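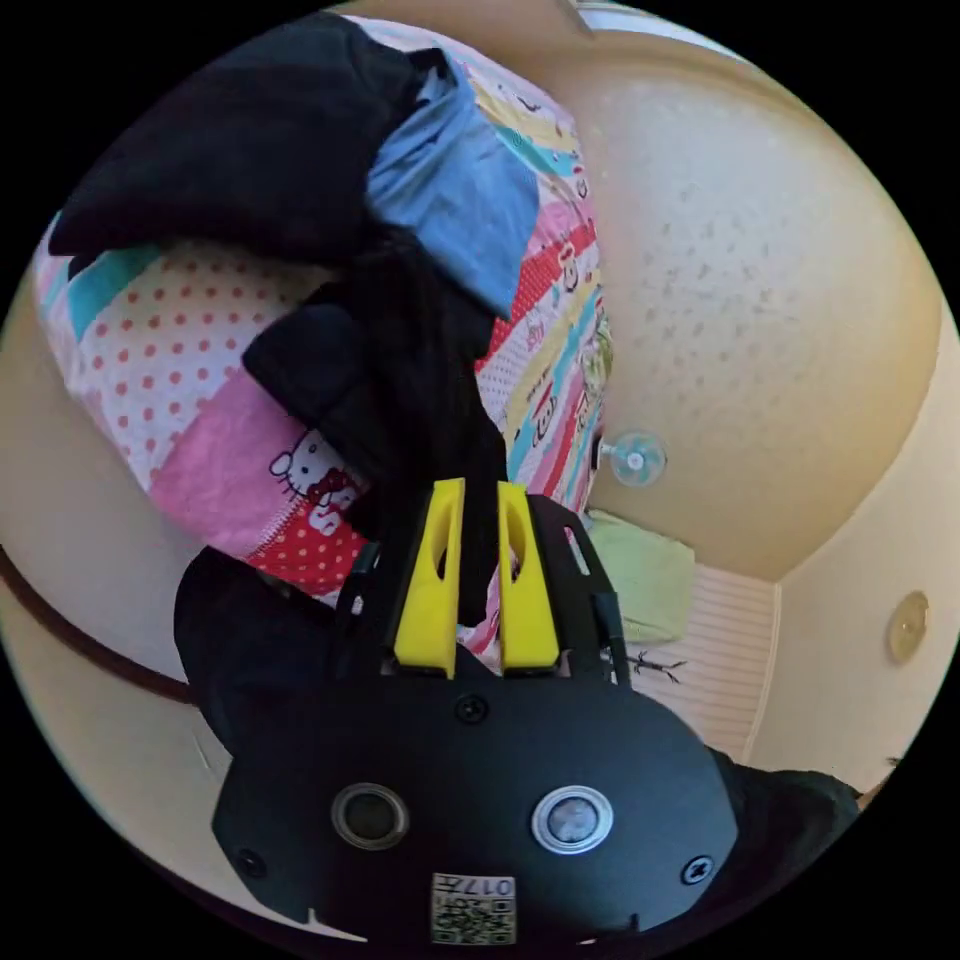 The patchwork quilt, with the black garment and the blue cloth

Maricica had been told to have the room clear by four. She had the suitcase open on the landing and two bin bags, one for the charity shop and one for the tip, and so far both of them were flat.

The quilt was the trouble. It was bulky and it was loud - pink, red, teal, yellow, polka dots, Hello Kitty on a pink patch - and Sobia had slept under it from the age of five until she left for Leeds in August. It had come from the Khokhar shop on the corner, which was a phone repair place now.

She picked up the black garment first and smelled it. It smelled of the drawer. She put it in the suitcase, took it out, and put it back.

Her phone rang. It was Shahzad, from the van.

"Are you done?"

"Nearly."

"The storage people want to know how many boxes. It's seventy pounds a month for the small one and I'm not paying for the big one."

"Small," she said. "There's hardly anything."

She rang Sobia after that. There was a lot of noise at the other end, plates and somebody laughing.

"Do you want your quilt?"

"What quilt?"

"The Hello Kitty one."

"God, no. Is it still on the bed?"

"It's been on the bed the whole time. I wash it."

"Give it to somebody's kid, Auntie. Is my blue thing there?"

Maricica looked at the light blue cloth folded over the top of the heap. "There's a blue thing."

"Post me that. I've been looking everywhere."

She said she would. They talked about the rent, and whether the shower had been fixed, and then Sobia had to go.

Maricica folded the blue thing smaller and put it in her handbag so it wouldn't get lost. Then she took hold of the quilt by two corners and tried it in the charity bag. Half of it went in. She pushed with her knee and the bag split down one side.

By the time Shahzad came up the stairs she had it in the suitcase, and was sitting on the lid.

"I thought that was for her clothes," he said.

"They can go in a bag," she said. "Get the other catch."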